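3.2 Work surfaces and diffuse shading

Surfaces were recorded at two sites, Stirthorpe and Sokville, before any household items were set out.
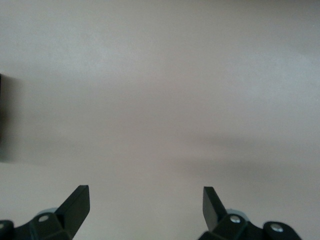 Figure 4. Pale, matte surface under soft light, with blurred shadow areas through the middle and at the left.

Shading matters to the tidying tasks because participants judged a surface as clean or marked largely by its tone. We therefore rated each surface on two scales, evenness of tone and sharpness of shadow edges. A surface with a soft-edged band, as in Figure 4, scores low on both — the darker area has no outline that could be traced by hand. Raters were told to treat such bands as shading and to record a mark only where a boundary could be drawn.

The full set holds 364 surface records, of which 47 were rated a second time by Woo-jin Yoo. The two ratings matched in 94 percent of the repeated records. Most of the mismatches concerned pale surfaces with more than one shadow area, where one rater merged the areas and the other kept them apart. These records were kept in the set with both ratings — the Londoño scale allows this — and are treated separately in Section 4.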